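Workshop Tips from the Robot Club: Setting Up a Turntable Job

Our after-school club has 11 members this year, and every one of them wants to get straight to the moving part. I understand, I really do! But Ok-hee Ahn and I have learned to spend the first meeting on the virtual workshop, getting the table right before anybody writes a line of code.

Start with the wall. Hang the long tools up and leave the tabletop to the arm and whatever it's working on.

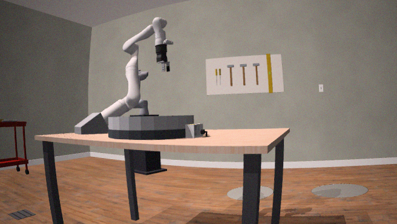

Screwdrivers, hammers and level up on the board, with the arm over its platform.

Next, decide where the bin goes, and do it early. Ours sits close beside the turntable, so the arm has only a short way to travel. Try a view from overhead while you're choosing (my sister Seon-mi Song lays out her kitchen counters the same way, on paper, before she moves a single canister). 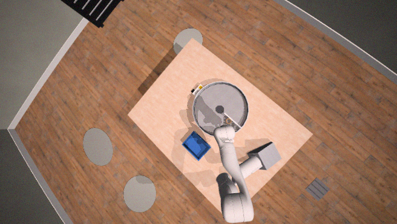 Blue bin beside the round tray, seen from above.

Then practice the approach. Bring the gripper over the rim slowly and stop there. Check it from at least two sides, write down the joint positions, and go back and do it again. Six tries is our club rule, and the students grumble, bless them, but their notes for the June meet were lovely and tidy.
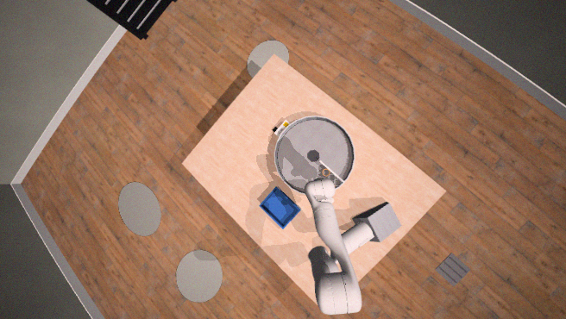 Gripper above the rim, near the end of the thin bar.

Save each layout under a new name before you change anything. We lost three good ones last spring and I still think about them.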